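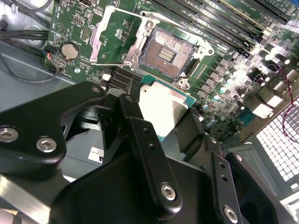 CPU just in front of the open socket, wrist cam view

Thread: how many demos before you retrain? (socket task)

ostach_bello
Ok so we're at 52 episodes of the processor insert and I want to know what others do before kicking off a training run. Teleop, one arm, wrist cam plus a fixed one overhead. Policy trained on the first lot gets to the socket fine then dithers. Just sits above it making tiny corrections till the timeout.

My gut says more data. Jummai says stop and look at what we've got first.

skustinari
Jummai's right. 52 of what? All same start pose, same case angle?

ostach_bello
Mostly the same start pose yeah. Case gets shoved a bit between runs but not on purpose. Two operators, me and Abimbola, and we don't do it the same way at all. I come in tilted and level off late, she levels off high up and drops straight.

skustinari
Well there's your dithering. Two styles, it's averaging them. Pick one.

isside_mc
Don't agree with that. Depends what you're training. Plenty of policies cope with two modes, the pause at the top is more often operators pausing at the top. Go and look how long you both hover. If half your frames are a hand not moving, it learns not moving.

ostach_bello
Hmm. I do hover. Checking alignment on the wrist view

isside_mc
Trim it then. Or speed up. We cut idle frames at Isside and it helped more than the next batch of demos did.

skustinari
Trimming is a bodge imo. You lose the bit where the person is deciding.

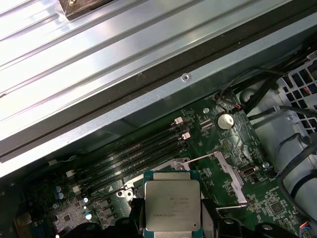
Michalis: the deciding isn't in the data anyway, only the joints and the pictures are. If someone stares at a screen for four seconds the log says nothing happened.

skustinari
ok fair point, still wouldn't trim the last centimeter or so. centimetre, sorry, phone

ladi_a
Coming in sideways. Are you keeping the failed ones? We had a folder of 18 where the part touched down crooked and the operator lifted and tried again. Nearly binned them. Kept them in and the recovery behaviour got loads better.

ostach_bello
Abimbola deletes hers!! I'll have words

ladi_a
Stop her. Label them though, retry or abandoned. Abandoned ones we left out.

isside_mc
+1 to retries. Also move the case on purpose, not by accident. Turn it right round for some. Otherwise it just memorises where the socket is in the wrist view and you find out when somebody nudges the bench.

skustinari
And write down who drove each episode. Did a whole set in August without and couldn't split it after. 1542 episodes. Still cross

ostach_bello
Right. Plan is: trim my hovering but leave the final approach alone, keep retries, 16 new ones with the case turned, operator name in the log. Abimbola and me both keep our own style for now, will try a me-only and a her-only run and see which dithers.

skustinari
Bet you a pint it's yours

ostach_bello
Will post teh numbers when the runs are done. Jummai wants the overhead cam moved first so might be a bit.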